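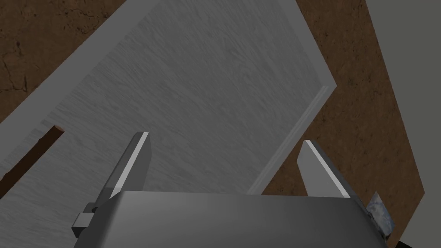
**第4期 · 第2页**

Ploltero 家务自动化项目进展报告
提交:Capucine Hamel
抄送:Nadège Pruvost(Stistwood)
2018-02-23

## 本期做了什么

自去年11月起,工作全部放在仿真环境里,共跑了2836次。任务仍是申请书里写的那几样:开合盖板、取放细杆、把台面收拾出来。画面中,夹爪张开,两指之间没有东西,前方是那块带凸缘的浅灰色平板,左侧有一根深色细木杆。

盖板一项,最近一轮成功93次。我不建议把这个数字写进对外材料。平板的位置每次只挪动一点,角度基本不变,Sharifi 那边换了一组初始姿态重跑,结果明显变差,具体数字要等他们核对完再报。

## 我的看法

申请书第一页说“两年内可进入普通家庭”。以目前的进度,我看不到依据。仿真里的光线均匀,没有油渍,没有人走来走去,也没有孩子把东西塞到板子下面。即便如此,细杆的抓取仍然不稳,杆子斜搭着的时候尤其如此,规划器常常在下探前反复调整,一次动作拖得很长,换成人手早就干完了。

Zestden 的门店理货试点同样如此。他们想要的是夜间无人值守,我们能给的是有人盯着、随时按停。这两件事的报价不应当相同,合同草稿里却写成了一项,请 Nadège 与对方重谈。

## 经费与下一步

仿真部分的支出在预算之内。实机采购我申请推迟,先把以下工作做完:

- 平板角度放开后重测,失败的也要逐条留档
- 细杆任务单独列表,不再与盖板合并计算成功率
- 把人工完成同样动作的用时补上,申请书里一直缺这一栏

评审会若仍要求现场演示,请至少允许我们自己说明哪些步骤是预先设定的。上次没有说明,会后收到的询问至今还在回复。

附表由 Sharifi 另行寄送。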